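Review: the Grolleck gravity water filter for relief kits
1 April 2019

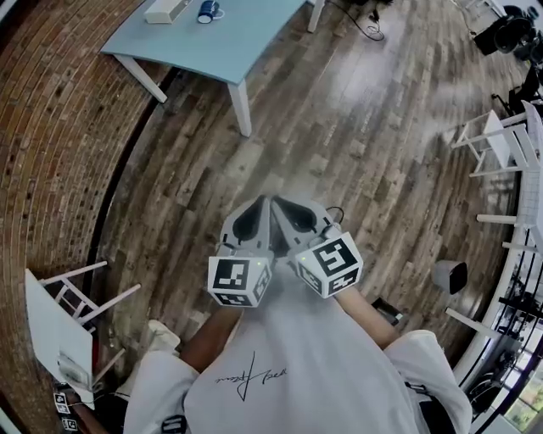

A hand-held gripper held over a plank floor.

I have wanted to write about the Grolleck since February, when the river came up in Cudholm and our parish hall turned into a shelter overnight. We had 60 people sleeping there and a town water supply the county had told us all to stop drinking. Bottled water was on its way, but the road was closed, and what we had in the storeroom was three of these filters, still in their boxes!

If you haven't met one, it's a pair of stacking tubs with a ceramic cartridge between them. You pour water in the top, gravity does the rest, and you draw it off at a tap near the bottom. No pump, no power, no tablets. I had the first one running in seven minutes, and that includes hunting for the rubber washer (it's taped under the lid – look there before you tip the whole box out on the floor like I did).

The flow is slow at first and then settles into a steady trickle. We kept all three going day and night and never had a line at the taps. The water tasted of nothing at all, which after a week of tablets on an earlier flood job was pure joy. Kids drank it without making faces.

What I love most is the cleaning. When it slows down you lift out the cartridge, scrub it with the little pad, rinse it and drop it back in. We gave that job to a couple of teenagers and they were better at it than I was.

I've also used the Eskildsen pump filter, and it's a fine piece of gear for two people on a trail. In a crowded hall, somebody has to stand there and pump it, and arms get tired fast. It did give us a quick quart when we needed one, so I'd still pack it.

Gripes? The tap sticks out and gets knocked, and one of ours dripped until we tightened the nut. The instruction sheet has tiny print and no Spanish, so I made my own and put it in a plastic sleeve. And at $200 apiece it's a real chunk of a small parish's relief fund. Spare cartridges come through Jitside, and ours took a while to arrive, so order a spare with the filter.

We're buying two more before the fall. Five stars from me, and a big hug for whoever designed that lid.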